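Call for participants: help us teach a simulated robot to tidy a kitchen

Hello! I'm Waqas Shaikh and I'm looking for people to come and drive a robot for me - a simulated one, so there's no chance of breaking anything. The project is called Maihi and we run it out of the Mollgate building in Sterkitville.

The kitchen you'd be working in, seen from the robot's side:

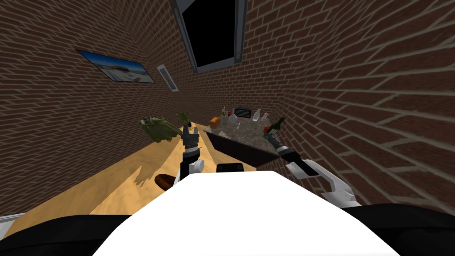
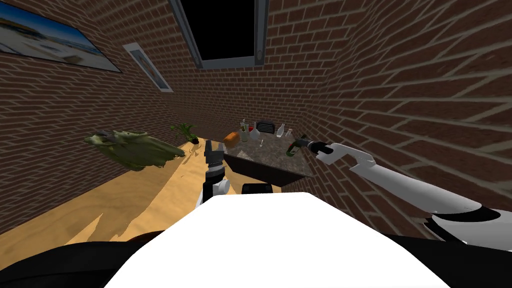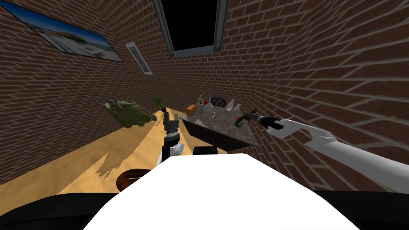 Maria on our last intake wrote afterwards that she'd spent the first session fighting the depth, and only got comfortable once she stopped watching her own hands and looked at the screen instead. She also asked whether being left-handed would spoil the results. It won't, and I'd love a few more left-handers this time.

So what's the study? We record people doing the same household jobs by remote control, then train a policy on the recordings (we call ours Vurow) and see how well it copes when we move the objects. In February it learned from experts only and was lovely until something shifted a little, then it froze. Mixing in beginners' recordings, fumbles and all, helped it recover from bad grasps much more often. I want to know if that holds with a bigger group, and that's where you come in.

I need over 100 people. You'd come for 2 sessions, with a short practice at the start of each, and work through 13 small tasks, mostly picking things up and putting them somewhere else. Take as many breaks as you like.

You should be 18 or older and all right with looking at a screen for a while. Glasses are fine. No gaming or robotics background needed - please don't be put off if you've never held a controller! If you get motion sick easily, tell me first and we'll have a chat about it.

We pay for your time and cover local bus fares. Your recordings are stored under a number, and you can ask me to delete them.

To sign up, ring the Mollgate front desk and ask for Maihi, or leave your name on the sheet by the door. Places close on November 16, 2021.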